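Print this page | E-mail this page

Minutes, Drendodside Workshop Users' Meeting
February
Minutes taken by Ruwan Debnath

Start 7:10 p.m. Apologies from the Navaratnam bench, who sent a note instead. The note is dealt with under item 3.

1. Last minutes

Accepted with one change. Where it said the wire sorting "will" save time, it should say "is expected to." I asked for the change and got it after some grumbling.

2. Wire by color

The plan from last time was three stacking bins, black, yellow and green, with white wire in the black bin, orange in the yellow and red in the green. I said then, and said again, that a green bin for red wire is asking for trouble. The answer was that these were the colors we had. Bernix quoted for matching bins in sets of 8 and we don't want 8.
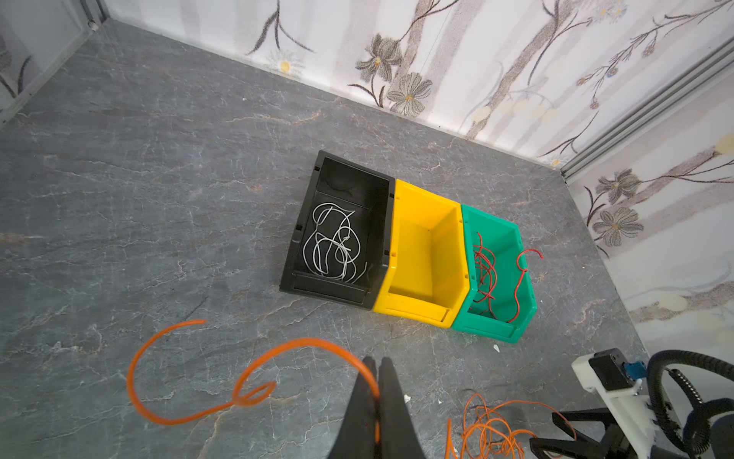
Odalys asked why the orange always ends up last, and said that if a color is hard to pick up it should be cut shorter before it goes anywhere near a bin. She also wanted to know who decided that loose tangles count as sorted. As far as she was concerned, a bin of knots was a bin of knots whatever color it was.

I agree with most of that. The counter-argument, such as it was, is that a tangle of one color is still easier to pull apart than a tangle of three. Maybe. I would like to see someone do it with a clock running before we put it in the workshop rules.

Cutting to length was left open. Long pieces get used for long jobs, and once they are cut that's that.

3. Note from the Navaratnam bench

Read aloud. They have 200 offcuts in a drawer and would like them included. The meeting was split. My own view is that we take nothing from anybody's drawer until our own wire is off the floor and in the bins. 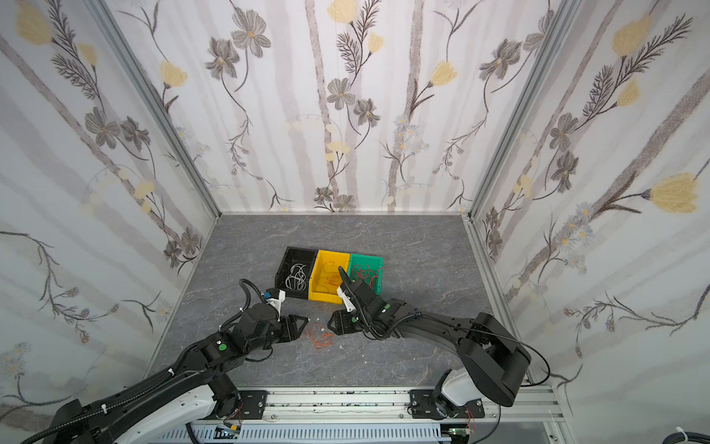
The note also proposed a fourth bin for "mixed." Strongly opposed by me, and for once by the rest of the room. A mixed bin is where everything goes by the end of the month – we had one before and had to tip it out. Request declined, reply to be sent with thanks.

4. Labels

The yellow bin has a recess for a label on the front lip. Ziltitz sells printed inserts in packs of 2,000, which is a great many labels for one small row of bins. Suggested instead: card and a pen. Agreed without a vote.

There was a longer talk than needed over whether the label should say the color or the use. Color won. Half of us don't know what the wire is for.

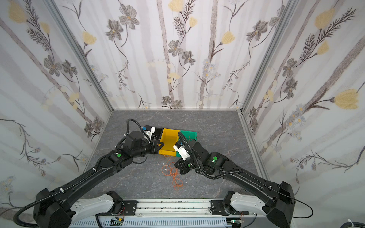 Wording will be WHITE, ORANGE, RED, in capitals. A request for the gauge to go underneath was put off, as no one present could say what gauge the orange is.

5. Ends hanging out

Proposed that a bin is not finished until all ends are inside the rim. Red is the worst for this. The wire is springy and comes back up when you let go, so pressing it down harder won't help. Winding it first might. I remain doubtful that anyone will wind it.

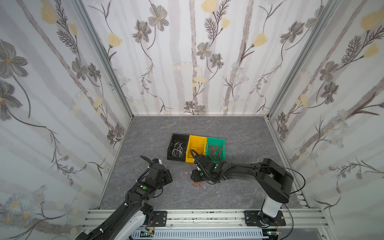
Carried all the same, to be tried for 2 months. Bins to stay side by side in the same order, black, yellow, green, so that people stop reaching for the wrong one.

6. Any other business

Stacking the bins to save space: no. You can't drop a coil into the lower one without a fight.

Actions
Cards for labels – R. Debnath
Reply to Navaratnam bench – R. Debnath
Tell Bernix no thank you – Odalys

Closed 8:05 p.m. Next meeting same place, time to be posted on the door.

Print this page | E-mail this page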